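I got to the Henell building at eight in the morning with two coffees, one of which was for me. The other went to the woman I'd come to talk to, who drank half of it before she took her coat off and then told me she was giving up coffee. She runs a small business called Cuso out of one long room on the second floor, and what Cuso does is sort people's small stuff. Kitchen drawers, snack shelves, the box of medicine packets and tea bags and seed envelopes that every house seems to own. You send her your mess, or you have her over, and she finds a place for all of it.

I'd asked for an hour. She gave me two, mostly because I made the mistake of bringing up shoe boxes.

"I'm not against a shoe box," she said. "I grew up with shoe boxes! But a shoe box is a pile with walls. You put thirty little packets in there and by the end of the week you've got the same four on top, and you think that's all you own."

What she likes is a slot. Anything flat goes in standing up, on its edge, like a record in a record store. She got the idea at her aunt's place on Chang Street, where the bills were kept in an old toast rack on the counter (her aunt still has the toast rack, and no, she will not sell it). From there it was a short trip to desk organizers, the long plastic kind with dividers, and she's been buying them ever since. I asked how many she'd been through and she pulled up an order history on her phone. The number was 1,510. I laughed and she didn't.

"Most of those went to clients," she said. "Maybe not as many as should have."

Small boxed snacks are her favorite thing to file. She told me she could talk about it all day, and for a good part of the morning she did. 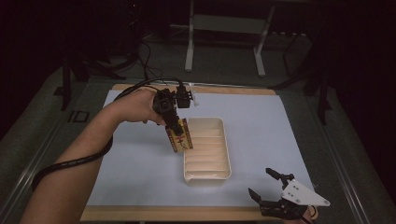
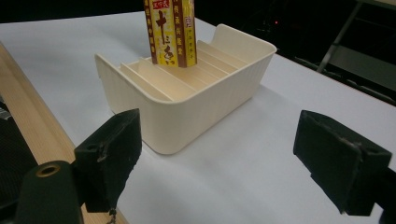
"People look at a box of candy or crackers and they want to lay it down," she said. "I get it, it looks restful. But you lay it down and something goes on top of it. Stand it up and you can read it from across the room."

I said it depended on the slot, and she got very excited, because apparently the slot is the whole argument. Too wide and the box leans, and once one leans they all lean. Too tight and you're shoving, the corners crush, and your kid stops putting things back. She tests this with her own groceries before she recommends a tray to anyone. If she can drop a thing in with one hand while she's on the phone, the tray passes. She also won't fill every slot. At home she leaves a gap every so often, so there's somewhere for the new thing to land when the shopping comes in.

"A full tray is a finished tray," she said, "and your kitchen isn't finished. You're going to eat those."

We got onto color for a while. She prefers pale trays, white or cream, because the packaging does all the shouting and she doesn't want the tray joining in. Clear ones she used to love and now can't stand, since they show every crumb. Her biggest job so far was the break room at Kollell, an office with 40 people and one cupboard, where she says she took out 2,000 loose sugar packets before she could see the back wall. She did that one with a flashlight in her teeth.

I asked whether her own kitchen was in order and she made a face. The snacks, yes. The teas, yes. Under the sink she wouldn't discuss. She did admit to a drawer of soy sauce packets that she's been meaning to get to since January, and she thinks they might need something deeper than a tray, because they slide down flat no matter what you do with them. I suggested the toast rack.

"Don't you dare," she said, and finished the coffee.

Cuso takes new kitchens in the spring and again once school starts, and she asked me to mention that she'll do a single drawer if that's all you've got. Mine's the one next to the stove. I've already emailed her.

Contact us | Copyright Henell Neighborhood Pages. All rights reserved. | Back to top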